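Teaching a robot to lay the table: a talk with the leader of the Ellutton club

April 14, 2021

The kettle is the first thing you hear at the Ellutton robotics club, and it seems to be on for most of the evening. The woman who runs it asked me to leave her name out ("they'd only tease me"), so I shall call her the club leader, though she says the students mostly call her worse. She taught physics for years before she took this on, and she poured me a very strong tea before she would let me ask anything at all.

The club has 13 members this year, the youngest still at school and the oldest finishing a college course in Pickering. Their project is called Widura, and the aim is easily told. A robot with two arms should be able to pick things up from a table, put them on a plate and leave the rest of the table as it was.

"Everybody's mum can do that, and everybody's mum has told me so," she said, laughing. "But sit down and try to write out how you pick up a bun! Where does your thumb go? How hard do you squeeze? We spent our whole first evening on that, with real buns, and I'm afraid we ate the lot."

They have kept a log of every try since the project began, and when I visited it stood at 2,934. She is very proud of the log, which lives in a fat ring binder as well as on the computer, and she turned the pages for me with real fondness. Some of the notes are long and careful. One just says "no" in red pen.

I wondered whether the younger ones lost heart. "Oh, they do, of course they do, and then somebody puts the biscuits out and they have another go. The quiet ones surprise me most. I had a student who hardly spoke until after Christmas, and then explained wrist angles to the whole room for half an hour, and we all sat there with our mouths open."

Money is always short. The club spent 489 pounds on parts and bits over the winter, most of it raised at a cake sale, and a small local firm, Butach, lets them have offcuts and cable for nothing. "I write them a thank-you card every time," she said. "They must have a drawer full by now."

We moved on to the plate work, the part the students like best and argue over most.
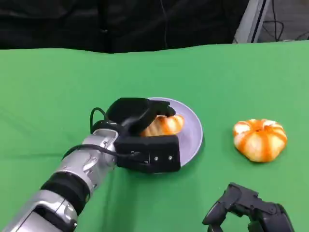

"A square block is kind to you," she went on. "It has flat sides and you know where you are with it. Round things and curly things are another matter, because you have to decide which bit to hold before you've even started, and if you ask 5 of my lot you'll get 5 answers. I let them argue. I think the arguing is where they learn it, and I learn a fair bit myself, sitting at the back with my tea."

In May the club will show Widura to parents and neighbours, and there was a good deal of talk while I was there about who would do the speaking. She would like the younger members to have a turn. The older ones, she told me, are being very noble about it and are secretly relieved.

Before I left I asked what she would do with more money. She thought about it for a long while, stirring her cup. "A second table," she said. "And chairs that match, if I'm allowed to be greedy. Now, are you sure you won't have another cup? There's plenty in the pot."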